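ハンドヘルドグリッパー比較試験 点検チェックリスト(コメント付き)

対象:手持ち式グリッパー2台、爪先パッド3種、手首側カメラ2種
版:第4版
記入日:2020年2月13日
確認者:Baptiste Rolland
配布先:Windgate 試験班、Plullmont 調達担当

判定は「可」「条件付き可」「否」「未実施」の4つ。条件付き可と否には必ずコメントを書くこと。前の版にあった「概ね良好」という欄は、読む人によって受け取り方が違ったため廃止した。

1. 作業場所

1-1 卓上に通路をふさぐ物がないか
判定:可
コメント:床側も確認。電源コードは椅子の後ろを通す。

1-2 テーブルクロスがずれないか
判定:条件付き可
コメント:手で引くと動く。四隅をクリップで留めること。格子柄のクロスは位置の目安になるので、無地には替えない。

1-3 照明が一定か
判定:可
コメント:外が暗い時間帯の記録も残す。昼の記録と同じフォルダーに入れないこと。

1-4 2人作業の立ち位置
判定:条件付き可
コメント:向かい合わせではなく、箱の角をはさんで斜めに立つ。同時に箱へ手を入れない。先に入れる側が声を出す。

2. グリッパー本体

2-1 リンク部のピボットに緩みがないか
判定:可
コメント:A機は左右とも異常なし。B機は右側にわずかなガタがあり、増し締め後に再確認して可とした。締めすぎると開きが渋くなる。

2-2 外装の割れ、欠け
判定:可
コメント:B機の側面に擦り傷。動作には関係しない。次の点検者が新しい傷と間違えないよう、傷の位置を台帳に書いた。

2-3 開閉の引っかかり
判定:条件付き可
コメント:連続100回の空打ちで、A機は引っかかりなし。B機は17回目で一度止まった。同じ条件で繰り返したが再現せず。原因不明のまま可にはできないので条件付きとする。次回は開始前に必ず空打ちを行う。

2-4 指を挟む箇所の表示
判定:否
コメント:リンクの内側に注意表示がない。黄色の小型ラベルを手配中。届くまでは、握る手の反対の手をリンクに近づけないこと。

3. 爪先パッド

3-1 パッドのめくれ、はがれ
判定:可
コメント:青いパッドを付けた状態で確認。端を爪で軽くこすり、浮きがないことを見る。強く引っ張らない。

3-2 硬さの違いによる保持の差
判定:条件付き可
コメント:Heninard の軟質パッドは袋物に向くが、粉が付くと急に滑る。Sorensen の硬質パッドは箱物では安定するものの、薄い袋では表面のしわを一か所だけつまむ形になりやすい。標準パッドはその中間。差が出たのは袋とチューブで、箱ではほとんど出なかった。

3-3 清掃
判定:可
コメント:乾いた布で拭く。アルコールは Heninard のパッドが白くなるので使わない。前回これを守らず1組を廃棄した。

4. 把持対象

4-1 品目の選び方
判定:可
コメント:透明な袋、チューブ、小袋、紙箱を必ず入れる。新品でなくてもよいが、中身が漏れる物、先のとがった物は外す。

4-2 綿棒の袋
判定:条件付き可
コメント:両側からパッドで挟み、袋を立てた姿勢で持つ。中の軸がまっすぐそろっていないため、握る位置で手応えが変わる。強く握ると軸が折れるおそれがあるので、止まったところからさらに握り込まない。袋の余った部分がリンクにかからないか、持ち上げる前に目で見る。

4-3 チューブ
判定:可
コメント:キャップがきちんと閉まっているか、手で確かめてから卓上に置く。斜めに下がった姿勢のままでも運んでよいが、椅子の上で離さないこと。

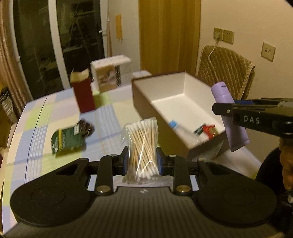

4-4 箱への出し入れ
判定:条件付き可
コメント:内側が白い箱は物の輪郭が取りやすいので、当面はこれを使う。箱の縁にグリッパーの外装を当てないよう、真上から下ろす。壁際に寄った物は取りにくく、特に小袋が角に入ると外装が先に当たる。その場合は手で中央に戻し、記録に「手直しあり」と書く。

4-5 落下時の扱い
判定:可
コメント:床に落ちた物はその回では使わない。拾うのはグリッパーを置いてから。

5. カメラ

5-1 取り付けの向き
判定:可
コメント:爪先の両方と、対象の上端が入ること。本体が下側に大きく入るのは仕様上避けられない。角度を起こしすぎると、今度は爪先のあいだが見えなくなる。

5-2 反射
判定:条件付き可
コメント:透明な袋では筋状の光が出る。広角側のカメラで目立ち、狭角側では弱い。ただし狭角側は箱の四隅が一度に入らない。Windgate からは狭角側で統一したいとの希望が来ているが、箱の作業が残るうちは両方で続ける。

5-3 記録容量
判定:可
コメント:開始時の空きを台帳に書く。前回までの保存枚数は2248枚。途中で足りなくなったことはない。

5-4 人の写り込み
判定:条件付き可
コメント:隣の作業者の手は入ってもよい。顔、書類の文字、端末の画面は入れない。入った場合はその回を別に分け、判断は確認者が行う。

5-5 レンズの汚れ
判定:可
コメント:午前の開始前と午後の開始前に拭く。パッド用の布と兼用しない。

6. 制御側

6-1 開き幅の値が実際の開きと合うか
判定:条件付き可
コメント:全開の目標値は74ミリ。A機は一致、B機は2ミリ小さく出る。B機は補正値を入れてから使う。電源を切ると補正値が消えるので、入れ直しを忘れないこと。

6-2 2台の時刻合わせ
判定:可
コメント:開始時に2台を並べ、同時に3回開閉する。波形の山がそろわない場合は接続からやり直す。

6-3 停止操作
判定:可
コメント:握りを放せば爪が開く。持ち上げている途中で放すと物が落ちるため、停止の練習は空の状態で行う。

6-4 新しいコントローラー(Plullmont 経由の貸出品)
判定:未実施
コメント:ケーブルの端子が合わず、変換部品待ち。外箱は返却時に要るので捨てない。

7. 終了時

7-1 グリッパーの保管
判定:可
コメント:爪は半開き。閉じたまま置くとパッドに跡が残る。

7-2 使った品目の戻し
判定:可
コメント:破れた袋は補充品と取り替え、台帳の品目番号はそのまま引き継ぐ。

7-3 手の疲れの申告
判定:条件付き可
コメント:A機で親指の付け根が張るとの申告が2名から出た。連続作業は20分までとし、交代時に左右の手も替える。B機は本体の重さは同じだが握りが細く、申告はなかった。

持ち越し事項

・2-3 B機の停止。空打ちの結果を次の版に転記する。
・2-4 注意ラベルの貼り付け。貼ったら写真を台帳に添付。
・3-2 軟質パッドの粉対策。紙箱の作業を先に済ませてから袋に移る順番も試す。
・6-1 補正値を保存できるか、Sorensen に問い合わせ中。
・6-4 変換部品が届き次第、空打ちと開き幅の確認だけ先に行う。

次回点検は3月。2-4が否のままの場合、B機の貸し出しは行わない。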